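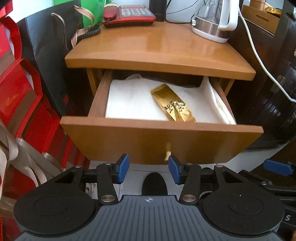 The bedside drawer, open

Mar 24, 2026

I have been trying to sleep properly since last July. Before that I slept badly without thinking much about it, which in some ways was easier.

The first thing I did was buy an app. It was called Clireck and it gave me a score every morning. I kept it going for 200 nights. What I learned is that I scored well after a dull day and badly after an interesting one, and that a low score at seven in the morning made me feel tired even when I had woken up feeling fine. I deleted it after Christmas and have not missed it.

The second thing was the mattress. Ours was a Raudsepp, bought when we moved in, and it had a dip on my side that I had stopped noticing. I measured it with a broom handle laid across and a ruler. I won't give the figure. The new one is firmer than I would have picked in the shop, and for two weeks my shoulders complained every morning. Then they stopped. If you are in the first week of a new mattress and regretting it, give it a bit longer.

Light made more difference than I expected. There is a street lamp across the road from us which the council changed to a white bulb at some point, and the old curtains did nothing against it. I lined them myself with blackout fabric from the market. The stitching is poor but you only see it from the back. I also put tape over the little blue light on the radio.

Tea was harder. I used to have my last cup at ten. I moved it to eight, then to six, and now I stop after four in the afternoon, with something herbal later on if I want a hot drink. The evenings felt long at first. I still think the herbal ones taste of hedge.

The phone lives downstairs now. I bought a plain alarm clock with hands, put it on the far side of the room, and moved my charger to the kitchen. This has cut the reading of news at midnight to nothing, and I have finished more books this winter than in the two years before it.

Things that did not work for me: the heavy blanket (too hot), counting backwards, the rain noises, and getting up to do something boring for 15 minutes when I couldn't drop off. I just ended up wide awake with a clean oven.

I am now asleep by eleven most nights and wake once, sometimes twice. I don't know if that counts as good – it is better than it was. The next job is the bedroom window, which rattles when the wind is from the west. I have some foam strip for it but it needs a dry weekend.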